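The Second Life of a Paperback

By Faith Makori

Children's books wear out from the corners in. The cover softens first, then the pages begin to fan, and by the time a copy has been through a few dozen backpacks it no longer closes flat. At the Kashindye Book Exchange in Nillport, that is the usual condition of what comes through the door.

The exchange takes in used paperbacks from families and schools, sorts them, repairs what it can and lends them out again free of charge. The collection stands at 815 titles, most of them for readers between six and twelve.

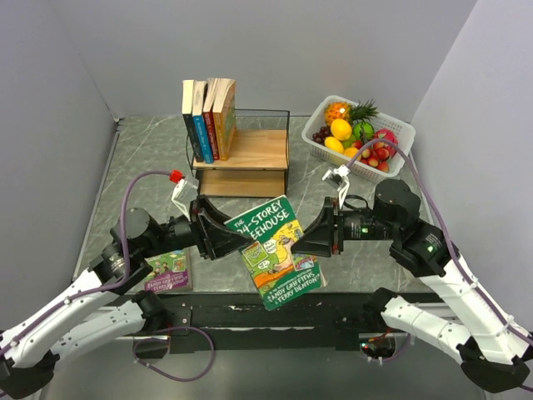
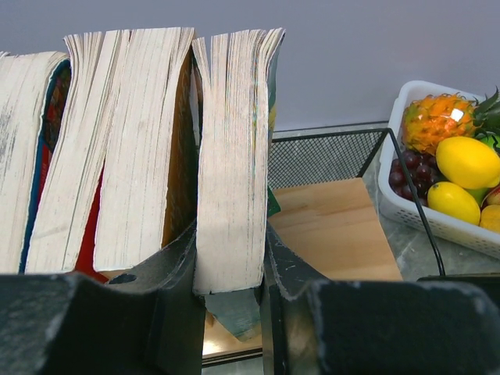 A treehouse story by Andy Griffiths and Terry Denton, top, and worn page edges in a row of upright books.

Halima Ogola started the exchange in the front half of a former shoe store on Brurnuner Street. She had taught third grade for 12 years and had a garage full of classroom books that she could not bring herself to throw out.

"I had boxes stacked to the window," Ogola said. "My husband wanted to park the car. So I rented a space with shelves already in it."

The shoe store's shelves were deep enough for two rows of paperbacks, and in the first months Ogola used them that way. Children never looked at the back row. She pulled it forward and put the extra copies in the stockroom, and borrowing went up.

Every book that arrives gets the same check. Someone holds it by the covers and lets the pages hang for a moment to see whether any come away. The spine is opened at the middle and again near each end. Pencil marks are left alone unless they cover the words. Food stains are judged by smell.

Erick Muli does most of the repairs at a workbench behind the counter. He learned bookbinding at a print shop that has since closed, and he is blunt about how much effort a mass-market paperback deserves.

"If one page is loose, I glue it in," Muli said. "If the whole block has split, I can fix it, but it takes most of an hour and the paper may not last a year. I ask how many people are waiting for it."

For a loose page, he lays a thin line of white craft glue along the inner edge, sets the page in with a strip of wax paper on each side and leaves the book under a weight overnight. He does not use clear household tape. It turns yellow, he said, and pulls the print off when it lifts.

Flared pages are harder. Paper that has been damp and dried in the open keeps its curl, and pressing only flattens it for a while. Muli keeps a wooden screw press for the worst cases and leaves books in it for two weeks. Some go back on the shelf still wavy.

Shelving does part of the damage. Books that lean put a twist in their own spines, and a tall one resting on a short one will bow over the top of it. The exchange uses metal bookends and tries to keep each shelf snug enough to hold the books straight and loose enough that a seven-year-old can get one out. Ogola's rule is that a finger should fit in at the end of the row.

The busiest section is the one for series. Children who finish one volume want the next the same afternoon, and a missing number can stop a reader for weeks. Adhiambo Tanui, whose two sons borrow from the exchange, said her younger boy kept a list of the ones he had not found taped to the refrigerator.

"He reads them out of order now," she said. "He used to refuse. He got tired of waiting."

Funny, heavily illustrated stories take the hardest use, according to Muli. They are read in the car, at the table and in the bath. They are also thick, and thick paperbacks crack sooner when they are folded back on themselves.

The exchange spends around $3000 a year on replacement copies, and the rent is covered by a secondhand sale held each April in the parking lot. Books that cannot be lent go into a bin by the door marked for crafts. A teacher from Heltitz Elementary collects them for collage.

There are no late fees. Borrowers write the title and a first name in a notebook on the counter, and Ogola goes through it at the end of the month. A few books never return, and others come back from houses she has never heard of, with a different child's name inside the cover.

Closing up takes about half an hour. Ogola straightens the low shelves first, where the picture books end up sideways, and carries anything torn back to the workbench. On a recent evening there were four on the pile. Muli picked up the top one, opened it at the middle and reached for the glue.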